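Home Posts Walks Bread About Search

7 min read

Rye, finally

I have been baking rye bread since March and I am completely gone on it. I used to think of rye as the heavy brick at the back of the bakery shelf, the thing you bought once for a party with smoked fish and then threw out. Then I spent a long weekend in Vaher, ate the dark loaf they put out with every single meal, and came home with two bags of flour stuffed in my suitcase where my shoes should have been.

If you come from wheat bread, the first thing you have to get over is the dough. It's mud! You can't stretch it, you can't fold it, and if you try to knead it on the counter you will be scraping it off your wrists at bedtime. Wet your hands, use a stiff spatula, push it into the tin and smooth the top like you're icing a cake. That's the whole shaping step. I love this more than I can say, having spent years failing to get a tight ball out of sourdough.

The starter is the fun part. Mine is named Storketari, after the village where we stopped for gas and I bought a jar of pickled mushrooms (the jar now holds the starter, so it seemed fair). I feed it rye and water at night, leave it by the stove, and by breakfast it smells like green apples and has pushed up against the lid. Rye starters are so eager. My old wheat one sulked if the kitchen dropped a degree.
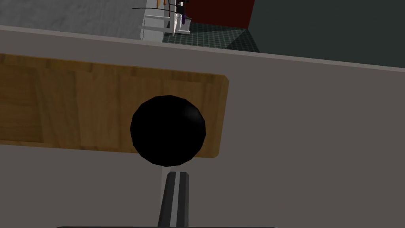

Crust is where I've done the most messing around. A Vaher loaf has a dark, almost bitter top, and my early ones came out the color of cardboard. Hotter oven at the start, that was the fix, then down low for a long, slow bake. My darkest try so far was still brown when you held it up to the light, nowhere near the flat black of that ball on the board, but it had the bitterness I wanted and it crackled when I pulled it out of the tin. I brush the top with a spoonful of flour cooked in water while it's still hot, and you get a lovely soft shine.

Now the hard bit, the waiting. You have to leave rye alone for a full day after baking. I know! I cut the first one warm and the knife came out looking like I'd used it to stir glue. Wrap it in a towel, put it somewhere you won't walk past, go to bed. By the second day the crumb has set, the sour has rounded out, and you can slice it thin enough to read through. By day four it's even better, if there's any left.

For flour I've settled on the coarse one from Skundholm, which has little flecks you can feel between your teeth. I weigh everything now. The full batch comes to 1,063 grams in the tin, and it fills mine to just under two thirds, so it has room to climb. Caraway goes in every other loaf. I go back and forth on molasses and will probably still be going back and forth next year.

Best toppings so far: cold butter and salt, by a mile. After that, a boiled egg with chives, or sharp cheese and the last of the plum jam. Toast it twice if it's getting old, it can take it.

Next I want to try one with soaked sunflower seeds, and I've got my eye on a longer tin with a lid.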